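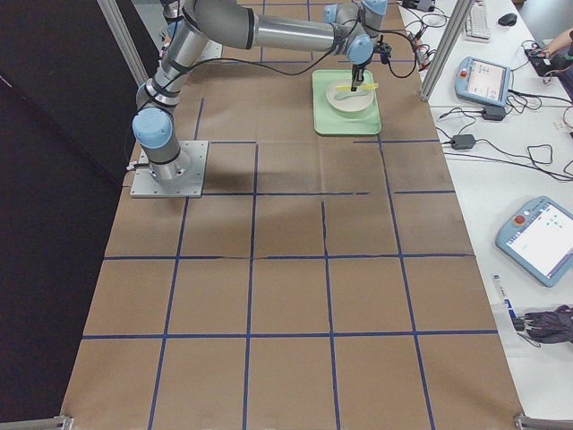 Ok thread on small arm cells and house rules, bc I got asked for ours again at MacAulay and I keep retyping it in DMs. Tabletop stuff, light payloads, people working right next to it. Not a substitute for your own risk assessment, do that first

Rule zero. "Collaborative" on the brochure is about the arm. Your cell is the arm plus the gripper plus whatever the gripper is holding. Soft rounded joints, great. Fork in the fingers, different conversation

So when you write the assessment list every object the thing will ever pick up. Bowls, spoons, anything pointy gets its own line. We had "kitchen items" as one line for months and Barry Ashworth sent it back with one word on it, "which"

He was right. annoying

Pendants. Biggest source of near misses on our log by miles. If there are 2 on the desk, each one gets a label with the arm it drives, on the FRONT, readable from standing. Same label on the arm base. You do not want to be guessing which red button

And the e-stop stays face up and clear. No jackets over it, no notebook, no lunch. Bags go under the desk or on a hook

I know the desk next to the robot is where everybody dumps stuff. Keyboard, chargers, pens, somebody's cloth. It creeps. We do a sweep before every session now, takes a minute

Power bricks and loose cord: off the work side of the desk. Tie them up, get them behind or below. A cord loop that drifts onto the table edge is one wrist move away from being towed, and then it takes the pendant along with it

Cables on the arm itself. Tied at the base is good, but check slack at the elbow AND the wrist, full range, slow speed, before you trust it. A loop hanging off the wrist that looks fine in home pose can snag in the far corner. Ask me how I know (May, very dead connector)

Tape grid. Love a tape grid. Cheapest good practice there is. Brown paper, blue tape, squares down the length of the table, and now "put the tray in that cell" means the same thing to two people

But write down who owns the grid. Tape lifts, paper creases, somebody patches a line a bit crooked and now your cell edges don't match last month's. Our rule is you don't patch, you relay the whole sheet and log the date

Oh and paper shifting under a tray is a thing. Tape the edges down properly. If it's torn, replace it before running, not after

Speeds. We have 4 modes written on the wall: setup, teach, run with person near, run with nobody in reach. Each has a speed cap and says where your hands are allowed. Nobody remembers numbers so the card has a picture of a hand on it. Works better than the paragrpah did

Hands on the desk while the arm's live: fine in ours IF the reach limit is set short of the desk and somebody checked it today. Checked today, not "it was set when we installed it"

That's the one I'd fight for tbh. Safety limits get reset by updates, by a restored backup, by a helpful intern. Start of day, jog toward the limit, watch it stop, initial the sheet

Parallel grippers: set the force for the object, start low. And decide what happens on power loss. Does it hold or drop? If you don't know go find out before you put anything over a person's lap

Mounting plate bolts go on the checklist too. We torque check every 3,000 cycles, number came from our own log and isn't gospel, pick yours and stick to it

Somebody from Wornix asked if all this slows us down. Yeah a bit. Start of day is longer. Stoppages mid run went down though, mostly the cable ones

Also had the Grokevden folks ask for a template. It's 2 pages, front is the daily stuff, back is the object list. Will tidy and post, need to take our room numbers out first

Still unsure on one thing, do you let the person who taught the motion also sign off the first full speed run? We say no, second person. Betance says yes if they're trained. Curious what others do, replies open

edit can't edit, the "4 modes" card, yes teach and setup are seperate for us, setup is gripper empty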